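Braldale holiday cabin, two-bedroom accessible unit: review

Reviewed by Sosina Yimer
2021-05-28

Braldale is a single-story rental cabin with two bedrooms, let by the week through Stotent. The listing describes it as suitable for wheelchair users and for families with a child who needs a hoist. I booked it at the standard rate and the owners did not know a review was planned. Our party was two adults, one teenager who uses a powered chair, and my colleague Asanka Haque, who measured the doorways and took the readings quoted here.

Booking

Stotent's search filters are better than most. "Step-free" and "roll-in shower" are separate boxes, and each listing carries a floor plan with door widths. The plan for Braldale matched the building except at the rear door, which is narrower than drawn. Payment is a deposit at booking and the balance before arrival. The hoist has to be requested on a second form that is easy to miss. I missed it, and had to call.

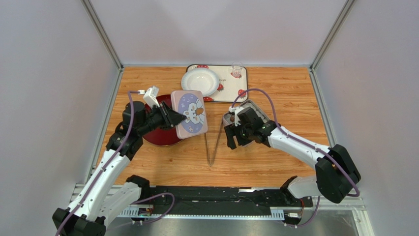

Arrival and parking

The parking space is level, surfaced in compacted gravel, and close to the front door. A powered chair handles it without trouble. A manual chair with narrow front casters will dig in near the edges, where the gravel is thinner and has not been rolled. The path from the parking space to the door is concrete. The key safe is mounted low enough to reach from a seated position, but its dial is stiff and the numbers are small.

The threshold at the front door is flush. Inside there is enough room to turn a large chair before the hallway begins.

Bedrooms

The main bedroom has a profiling bed with a clear opening of 90 cm on the transfer side. The head and knee sections adjust from a wired handset. The mattress is firm foam with a wipe-clean cover, and it gets warm at night. Bring a cotton topper if that matters to you.

The second bedroom has two ordinary single beds and is not accessible in any useful sense. The door is wide enough, but once the beds are in place there is no turning space. Pushing the beds together helps a little.

The hoist is a mobile unit supplied by Ginditz. It came with a charged battery and a current inspection label. Slings are not provided. It rolls well on the vinyl floor of the hallway and poorly on the bedroom carpet, where moving it with a person in the sling took two of us. A track hoist would solve this, and the ceiling looks as if it could take one, though I am not qualified to judge that.

Bathroom

This is the strongest room in the cabin. The shower area is 2000 mm by 2000 mm with a fall to a corner drain, and water stayed inside it. Grab rails are fitted on both sides of the toilet and drop down one-handed. The wheeled shower chair is a Mokoena, older but sound, with working brakes on all the casters. The thermostatic valve held a steady temperature while the kitchen faucet was running.

The extractor fan is loud and runs on for 3 minutes after the light goes off. Anyone sensitive to noise will want to know that. There is no separate switch.

Kitchen and living area

One section of counter is set at seated height with knee space beneath it. The hob is on that section and the oven is not, so a seated cook can boil and fry but cannot bake. The oven door drops down at chest height for someone in a chair, which blocks access to the shelf behind it. A side-hinged door would be a better choice.

The living area has a sofa, one riser chair and a dining table on a center pedestal. Armrests clear the underside of the table. Heating is by wall panels controlled from a single thermostat in the hall, mounted too high for our teenager to use.

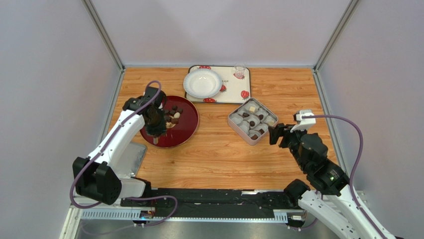

Location

The cabin stands on a quiet lane. The nearest store with step-free entry is a short drive away, and the lane has no sidewalk, so going there by chair is not a sensible plan. Phone signal is weak indoors. The Wi-Fi was steady enough for video calls.

Problems reported

I emailed the property manager, Ryszard Szewczyk, after our stay about the rear door width, the thermostat height and the hoist form. He replied the next day. The floor plan has been corrected. The thermostat is due to be moved in September, when the cabin closes for maintenance. The hoist form is run by Stotent and he has passed the comment on.

Verdict

Recommended for one wheelchair user with up to three companions, provided the wheelchair user takes the main bedroom. Not recommended for two wheelchair users, whatever the listing says about sleeping four. Bring your own slings, and ask for the hoist when you book.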